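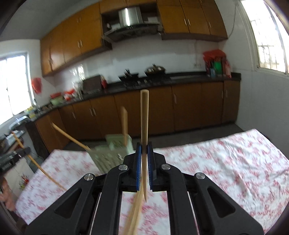
**Issue 32**

Finished the new *Zevatley* on Saturday night and then read it again Sunday over breakfast. Going to put my thoughts in a thread. Light spoilers for 31, heavier ones further down, and I'll mark where they start.

---

For anyone new: Zevatley is the black and white series by Latrice Iwasaki, out from Gudico. It's set in a ferry town where the ferry has stopped running. Most of it is people talking in kitchens. I've been buying it since the second issue.

---

First thing, the page count is back down to 20. The last two were longer and I thought they dragged, so I'm fine with it. The letters page is gone though, and I miss it.

---

The cover is the weakest part. It's the harbor again, from the same side as last time, with a different sky. I had to check the number at the shop to be sure I hadn't already bought it.

---

Inside is much better. Iwasaki has switched to a thinner line for faces and kept the heavy brush for buildings and water. It took me a few pages to get used to. By the bridge conversation I had stopped noticing.

---

The lettering is still small. I read it under a desk lamp and had to tilt the page for the captions. If you read on a phone you'll be zooming in a lot.

---

**Spoilers from this point on.**

---

Begay sells the boat. I did not see that coming, even though 31 has him standing in the office with his hat in his hands for a page and a half. I took that to be about the loan.

---

The sale itself happens between panels. You get him holding the keys, then you get him at the bus stop. I liked that. Earlier issues would have spent three pages on the handshake.

---

The sister's reaction didn't work for me. She's been angry at him since issue 12 and now she just makes him soup? Maybe it's being saved for next time, but it reads like a page is missing.

---

Best sequence is the walk home in the rain. Four pages, no words, same street we've seen before but from the other end. You can finally work out where the bakery is compared to the church. I went back to the early issues to check and it all lines up.

---

The backup story is another Trevico short. It's the one about the elevator. I never get much out of these - they're nicely drawn and they end before anything happens. My brother likes them more than the main story, so take that however you want.

---

On collecting: the first book has 800 pages and weighs as much as a brick. The spine on mine cracked at the halfway point. Single issues are easier to read if you can find them. My shop had a short box of back numbers for 60 bucks, and it was still there when I left.

---

Would I start with this one? No. Go back to 27, which is where the loan story begins, and read forward. You'll miss some family history but you can follow it.

---

Next issue is due in October. I'll do another thread then if I have anything to say about it.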